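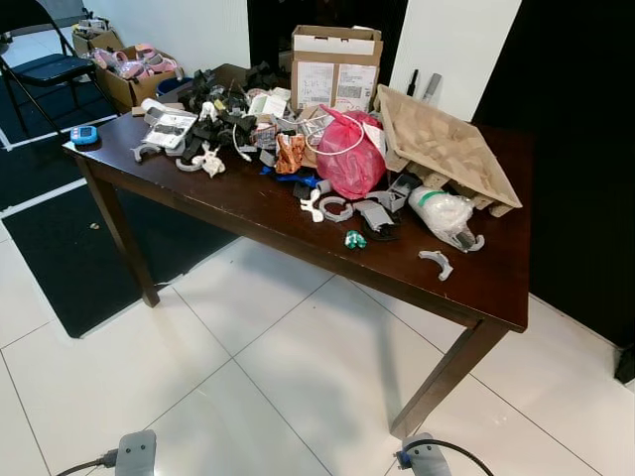

What do you do with a table when the parts, the packing and the bags have all landed on it at once?

Take the packing off first. Box, trays, pouches, the lot. Then sort the parts by what they do, not by color, and leave anything you can't name till last.

Short version. The long version took me most of August and two people who are much tidier than me.

Halina Cieślak runs the Ko workshop over the old Cesberg printing rooms. She sorts things for other people. Sheds, hobby rooms, the back half of a bike shop once. Her log is up to 300 tables. She counts them, has done from the start, there's a notebook with a number on every page. Most are the same table really. Dark wood, good table, can't see it.

"People buy bins," she said. We were already on the stairs. "Bins on day one. They've no idea what they own yet."

So no bins. A bedsheet on the floor, a roll of tape, a marker. Big stuff comes off the table first and you get half your surface back before you've made a single decision. An open carton takes up a silly amount of room with its flaps up. Molded pulp trays are worse. Light as anything, never lie flat, always leaning on something you need.

Then the black plastic. Every table has a heap of it - clips, brackets, angled bits that came off some other bit. Halina tips the heap out thin. One layer. If two pieces look alike they go side by side, and if they don't match once they're side by side they get split up again. Slow. I hated it for the first twenty minutes and then I didn't want to stop for lunch.

Cables last. Loop, tie, tag. Never wind a thin white one around a bag, you will forget it is there and pick up the bag.

White parts go on the dark wood, dark parts go on the sheet. Small thing, saves your eyes. And watch whatever you put down underneath. Anything brown and fuzzy will swallow a screw. She had me run my palm over every soft surface in the place before we packed up, folds and all, and I came up with two washers and a pen cap.
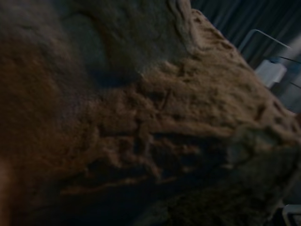
The trouble with packaging

Godfrey Chege keeps everything. He'll tell you so at the door. Builds and repairs small machines at home, sells some, and has a loft full of cartons going back to his first order. His arguement is returns. Part's wrong, part's cracked, you want the box it came in with the labels still on, and the trays that fit.

Hard to fault. A pulp insert is made for one set of shapes and nothing else will ever sit in it properly. Lose it and you're stuffing newspaper around a thing that cost $1599.

But you don't need all of it forever and you don't need it on the table. Godfrey and Halina had this out over coffee, quite loudly, and what they ended up with was this. Inserts come out of the carton one at a time. Turn each one over and look into every compartment, both faces, the narrow slots as well. Small parts sit in there very happily. 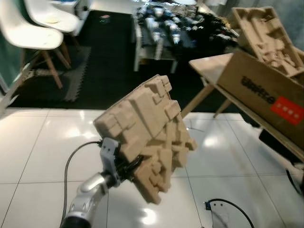
Then it goes back in the carton the way it came out, flaps down, off the table. Date on the lid. Return window closes, Godfrey gives it another 50 days, and after that the pulp goes out with the paper. He has not done this yet. He says he will.

Floor next. Pale glossy tile is the best floor you can have for this job and also the most annoying, all that glare off the lights. Get down low and look across it. Brackets, bits of wire, they show up sideways. Anything metal with holes in it gets picked up the same minute, before a foot or a chair finds it.

What goes back

Less than came off. Halina lets one job on the table at a time plus whatever tool it needs. Little meters and timers go in a drawer, near the front. Spare clips in a jar. The things you can't name go in a shoebox marked ? and you look in it once a month.

Mine has eleven peices in it. Godfrey came by, knew four of them straight off, and took one home.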